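Print this page | E-mail this page

October 23, 2020
By Inès Deschamps

Progress report to the Feltell fund: equipment for the packing and shelving project

This report covers spending and purchase plans for the Wemgate site. Rostislav Malý has checked the numbers and will present them at the review. The staffing section was sent separately and has not changed.

Where the money stands

The equipment line has 3,000 left in it after the orders placed so far. Against that we have one firm quote, from Jacquet, for 2,062. It covers two hand-held grippers with markers, a spare set of fingers and mesh inserts for each, and shipping. The quote includes a one-year parts warranty but no on-site service. We asked for on-site service as a separate price and have not received it yet.

If the fund approves the Jacquet order, we would like to put 500 toward small items: marker prints, gloves in two more sizes, headbands, cables and storage cards. These are cheap, but they wear out or get lost, and until now they have come out of the general office budget. Rostislav would like them on the equipment line where they can be tracked. The rest would stay unspent as a reserve until the arm purchase is settled.

What the equipment is used for

The sessions at Wemgate record people doing simple handling work - picking up small items, packing them in cartons, moving them to and from shelves. The recordings are what we will train the arm on. We collect them in two ways, with marked gloves and with hand-held grippers, and the purchase plan has to cover both for at least the next phase.

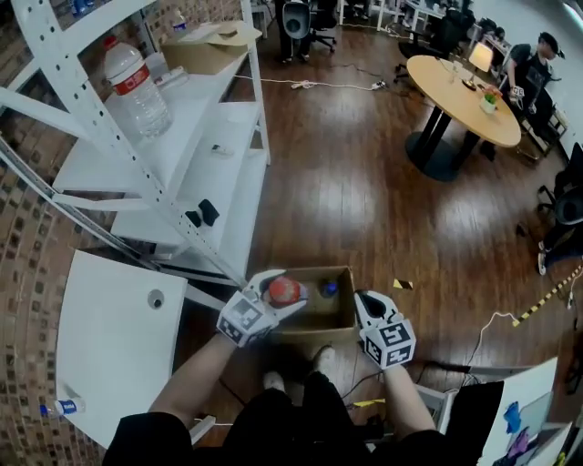
Glove and gripper work at Wemgate. 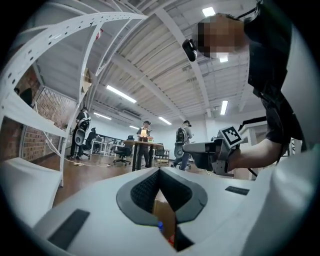
The two methods do not cost the same to run. Gloves are quick to put on and people get used to them within a session, but the marker cubes have to be checked for alignment each time and a bent one spoils the recording. The grippers take longer to learn. Their recordings need less cleaning up, and the motion is closer to what a two-finger arm can do. For that reason the larger share of the request goes to grippers.

We looked at buying a full set of gloves from Dumbridge as well. Their price was good but the lead time was too long for this phase, and they would not hold the price past October. We have let that quote go and will ask again if the gloves are kept on.

Problems so far

Breakage has been lower than we planned for. The main loss has been time. Batteries were the largest cause, followed by storage cards that filled up before a run was finished. We now swap both at fixed times whether they need it or not. That has helped, but it means owning more of each than we budgeted.

Cables are a smaller problem. We have bought floor covers for the longest runs and charged them to the site, not to the fund.

We also underestimated how much the grippers differ from one another. Two units of the same model can need different settings, and operators notice when they are handed the other one. Jacquet has agreed to supply both new units from the same batch. This is written into the quote.

The arm

No order has been placed for the arm. The original plan was to buy it in this phase, and we are asking to move it to the next one. Rostislav's view is that we should see a first round of training results before choosing the reach and payload, and I agree. A smaller arm would cover everything recorded to date. A larger one would let us reach the upper shelves, but it would also need a heavier base and a proper safety fence, and neither is in the present budget.

Renting is still possible. We have asked for a rental price for seven weeks, long enough to run the trained tasks and compare. If it comes in below the reserve we will write to you before committing to it.

What we are asking for

1. Approval of the Jacquet order at the quoted price.
2. Permission to charge small items to the equipment line, up to the amount given above.
3. Agreement to move the arm purchase to the next phase.

The first item is the urgent one. Jacquet will hold the batch for us only until the end of the month, and the next batch has no date. The other two can wait for the review meeting - Rostislav will bring the full item list and copies of the quotes.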